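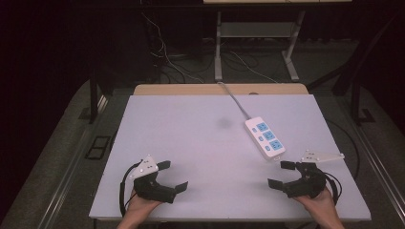
Workshop Tips: Recording Power Strip Tasks with Hand-Held Grippers

These tips apply to all operators who record demonstrations for the Pranside learning set. A session consists of 60 recordings, and the same rules hold from the first to the last.

Preparing the table

Clear the board of everything the task does not call for. Lay the strip at a slant and change the angle between recordings – a model trained on one position learns only that position. Route the gripper cables to the outside of each arm. Check that both grippers open and close fully before the first take.

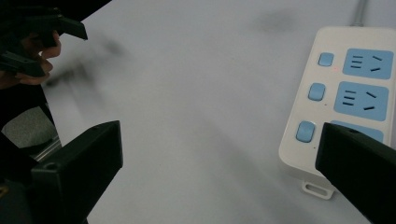
Power strip beside the right finger, seen from one gripper.

During the recording

Begin each take with the fingers open and the outlets in view. Approach slowly, and avoid covering the switches for longer than the step requires. If a plug slips, continue and correct the error. Recovered mistakes are kept; abandoned takes are marked and set aside. Operators should rest for 8 minutes after every 20 takes.
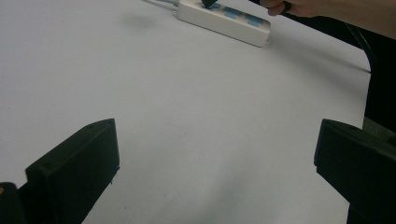 Hirasitz Demonstration Recording Team

Placing a plug by hand

Keep the grippers back from the strip whenever a hand is reaching toward it. Hold the plug by its body, never by the cord. Takes that include a bare hand are filed separately under the label Swati.

The set held 2,421 accepted takes at the last review. Questions about labels should be sent to Nusrat Bajwa; gripper faults are reported to Yasir Magsi before the next session begins.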